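Home | Working Groups | Minutes | Documents | Contact

Posted in December by the Girnanel minutes secretary

Two-Arm Bench Practice Group
Minutes of the December meeting

Held in the upstairs meeting room at Girnanel, starting at 2 p.m. Member sites represented: Girnanel, Starorov, Nundara. Apologies were received from Rees, who sent written comments. The Girnanel site lead took the chair.

1. Minutes of the previous meeting

Accepted with one correction. Under item 4, "shall" should read "should" in the paragraph on floor markings. The online copy will be changed.

2. Matters arising

Nundara has moved its stop button from the back wall to the operator's side of the bench, as agreed. Starorov has not yet done this and is waiting on an electrician. The action stays open.

The shared incident form is in use at all four sites. Starorov asked for a box for near misses where no contact took place. Agreed. The form goes up to version 3.

3. Draft practice note on shared working space

The draft covers tasks in which both arms work in the same part of the table. The chair said most of the comments received were on section 2 (speed when the grippers are close) and section 5 (cables).

On section 2, the draft says that when the two grippers are within 200 mm of each other, both arms should drop to the reduced speed setting. Rees wrote that this is too strict for handover tasks, where the grippers are close for most of the run. Nundara disagreed and said handovers are where its finger damage has come from. After discussion the 200 mm figure was kept. A site may apply a smaller distance for a named task if it writes a task sheet and the site lead signs it.

The group then discussed what counts as close. Starorov measures between wrist centers and Girnanel between fingertips. The two methods give quite different answers when the fingers point inward. Agreed to measure between the nearest points of the fingers, and to add a drawing to the note.
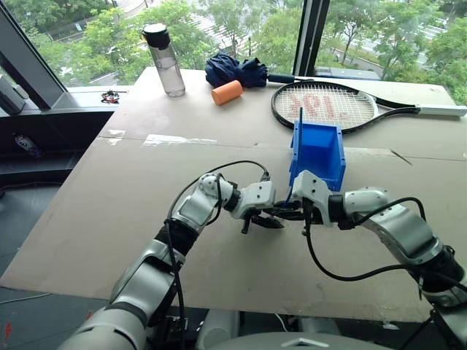
Item 3. Both grippers at the front of the blue bin.

On section 5, it was noted that external cables on the arms need enough slack for the full reach of the wrist, but a long loop can sag onto the work surface. The draft asked for cables to be clipped at every joint. Nundara said it tried this and the clips pulled a connector out. The wording was changed to: "Cables should be secured so that they cannot catch on a gripper or on an object on the table at any position used in the task." The operator should move both arms slowly through the task positions once before the first run of a session and watch the cables while doing so.

Section 6, on objects, was accepted with small changes. Open bins are to be placed where both arms can reach them without crossing. Long items such as rackets and umbrellas may extend beyond the board only on a side where no person stands during a run. Bottles holding water must have the cap on. Girnanel asked whether water should be banned from the table altogether. There was no support for this, as bottles are a common test object.

4. Board surfaces

Starorov reported that tape on its board had lifted at one end and a finger had caught it. Agreed that tape across a working surface should be checked at the start of each session and replaced if an edge is up. Scratches need no action unless a fingertip can catch in them. Seams between panels should be level.

A gap of 700 mm between the edge of the table and any walkway was proposed by Rees. Nundara cannot meet this in its present room. Held over to the next meeting. Nundara to send a floor plan.

5. Session length and operator breaks

The present rule is a break after every hour. Rees proposed a 20 minute limit for operators in their first week. Accepted without discussion.

6. Log review

The sites logged 227 sessions between them in the period. Starorov's entries were late and some have no end time. The site was asked to fill these in from its run files. No injuries were reported. The incidents logged were mostly dropped objects.

7. Any other business

Girnanel asked that window blinds be left to each site, with no rule in the note. Agreed.

Starorov asked if the note applies when the arms are powered but holding still. Yes. The scope paragraph will say so.

Actions
Girnanel: revise sections 2 and 5, add the drawing, circulate.
Starorov: stop button; missing end times.
Nundara: floor plan.
Rees: sample task sheet for handovers.

The meeting closed at 3:50 p.m. The next one will be hosted by Nundara.

Comments (3)

benchside: Does fingertip distance include the pads? Ours stick out past the metal.

Minutes secretary: Yes, pads included. I will ask for that to go on the drawing.

reader_k: The link to version 3 of the form still opens version 2.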